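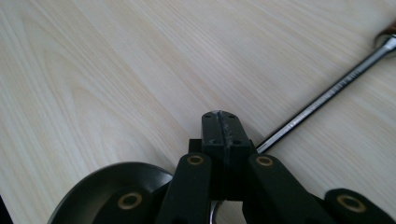 Stop selling me the kitchen robot, sell me the boring bit

Everyone wants the clip where the robot makes dinner. I don't. Show me the utensils going back on the rack, over and over, till it's dull.

I've been reading the Firnora pitch for their home helper, the Gomo. Lots of colour, lots of soft lighting, 2 lines on how the thing learns to hold a ladle. Two! That's the whole product as far as I'm concerned. Handles are awful. Round, shiny, slippery, heavy at one end. Grab a spoon a bit too far up the handle and the bowl swings round and you miss the hook.

Mattes Sperling argued in his Tidcombe newsletter that 200 demonstrations of a chore is plenty. Maybe for wiping a bench. For hanging things up I'd want a lot more, and by different people, in diferent kitchens, lefties too.

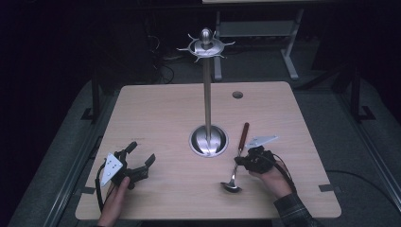 And pay them properly. It's slow work, hands on a pair of grippers, same spoon again and again. My wrists ached after 27 goes at something simlar and I was only mucking around.

Then the price. Firnora wants $39 a month on top of the machine, for "skill updates". Fine, if the skills turn up. But put the failure rate on the box. Drops per hundred, which utensils, which rack. Begum did that with their little vacuum arm and I trusted them more for it, even with lousy numbers.

No numbers, no sale. I'll hang up my own spoons until October at least, then have another look at the Gomo.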